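4. Puesta a punto de la celda de cajas con rejilla

Este apartado cubre el montaje del brazo, la colocación de los soportes y la comprobación en el simulador Wistura. Para la conexión eléctrica, consulte el apartado 3.

4.1 Antes de empezar

Necesita la llave dinamométrica del kit Tranatier, el paquete de modelos Mellex (versión de julio de 2026) y el cuaderno de la celda.

PRECAUCIÓN: Corte la alimentación del brazo y bloquee el interruptor antes de acercar las manos a la base.

4.2 Montaje físico

1. Limpie el tablero de la mesa y la cara inferior de la placa de montaje.
2. Coloque la placa girada, con las esquinas hacia los lados de la mesa, y apriete los tornillos en cruz a 13 Nm.
3. Tienda el panel perforado junto a la placa. No tape los orificios con cinta adhesiva.
4. Fije los soportes negros al panel y apunte en el cuaderno la posición de cada uno.
5. Ponga una caja en cada soporte. Debe entrar sin forzarla.

NOTA: Los soportes no tienen que quedar paralelos entre sí. El programa lee el ángulo de cada uno en el archivo de posiciones.

4.3 Comprobación en el simulador

1. Abra Wistura y cargue la celda desde el paquete Mellex.
2. Introduzca las posiciones anotadas y el estado de cada tapa.
3. Sitúe la cámara virtual sobre la mesa y compare la disposición con la celda real: placa, panel, cajas y tapas abiertas.

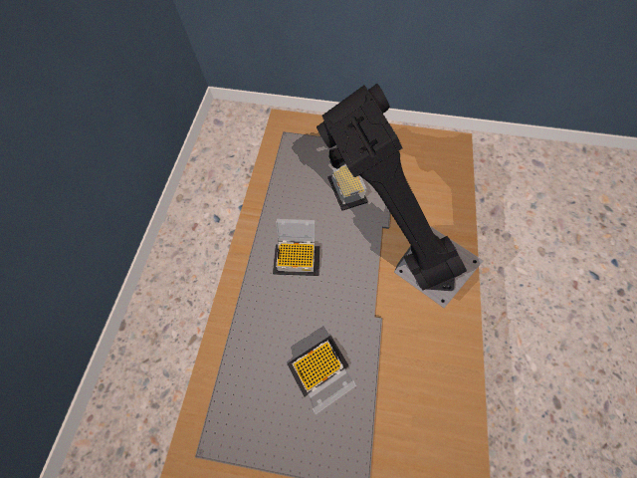 4. Ejecute el recorrido de prueba a velocidad reducida. Si el brazo roza una tapa abierta, suba la altura de paso y repita.
5. Guarde el archivo con las iniciales del operador.

4.4 Mantenimiento

Revise el par de apriete de la placa cada 2000 horas de servicio. Sustituya los soportes que presenten holgura y repita el apartado 4.3 tras cada cambio.

Consultas sobre el archivo de posiciones: Wajid Marwat, taller Moncrieff.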